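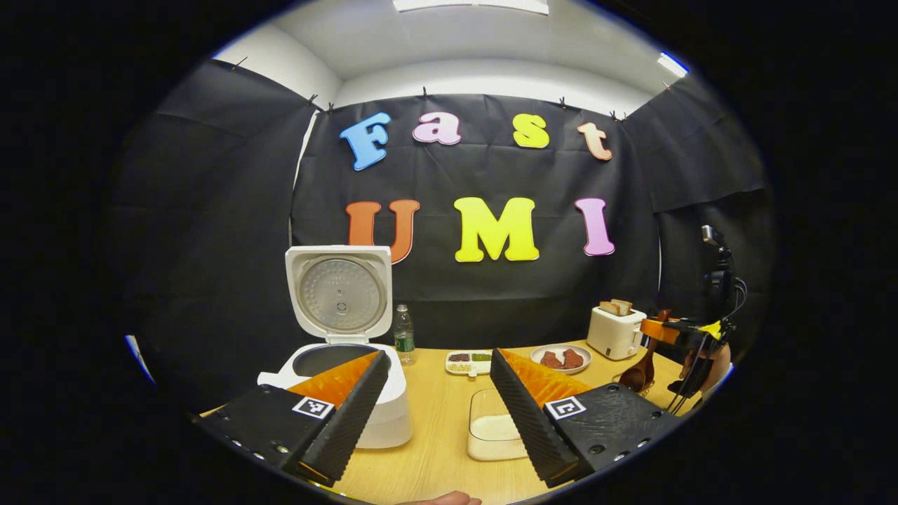
A white rice cooker with its lid up.

Notes from the spring benefits fair in Flanham

The fair ran from 9 until 4 in the main hall, and I went mainly to compare how smaller employers are handling health coverage and leave. The organizers said 312 people had signed up. It felt like fewer by midafternoon, but the morning was busy.

Mernora had the first talk, on moving a staff of 22 from a standard group plan to a self-funded one. The speaker went through the stop-loss quotes line by line -- slow going, but useful. Their renewal notice had come in May with very little time to shop.

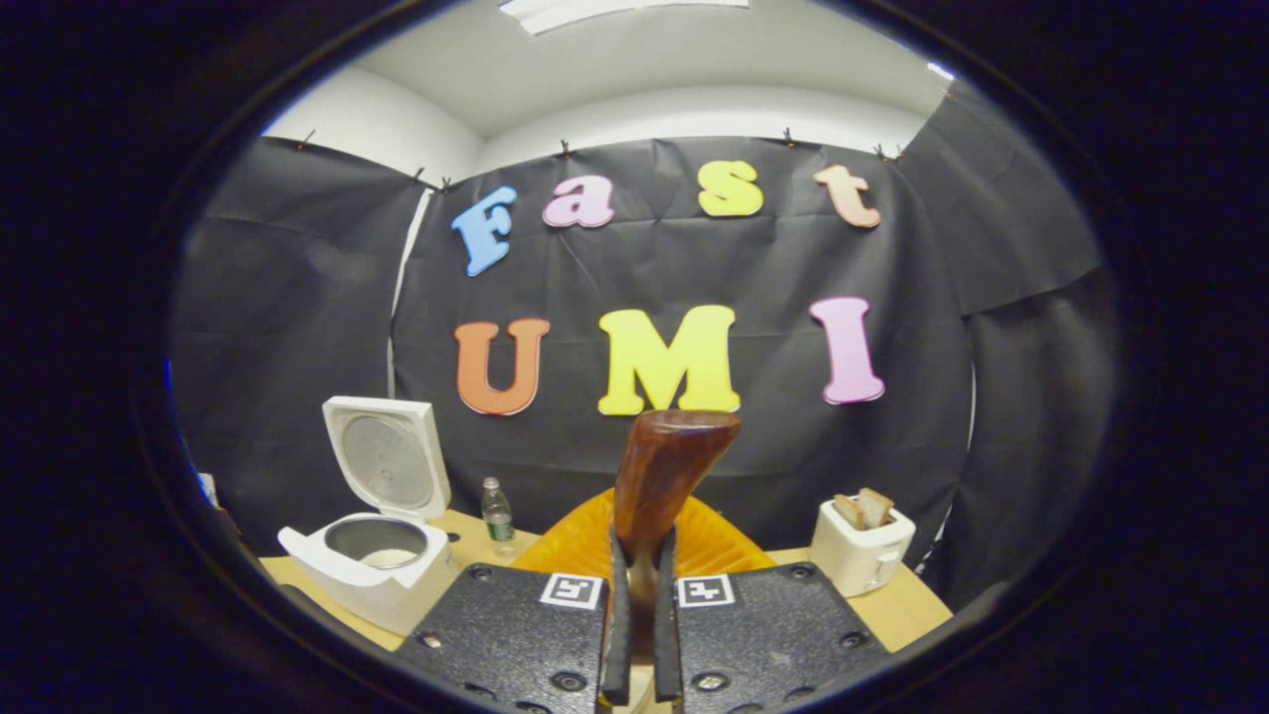 Tanasarn's session was on paid leave. They let new hires use up to 20 days in the first year, and managers get a one-page guide for approving requests. I asked for a copy and they agreed to send it.

I spent less time at the Brirnik table. They sell enrollment software, and the demo covered mostly payroll links, which we already have. The pricing sheet was clear, though, and it listed setup fees separately.

Parking was behind the building and free with a stamped ticket.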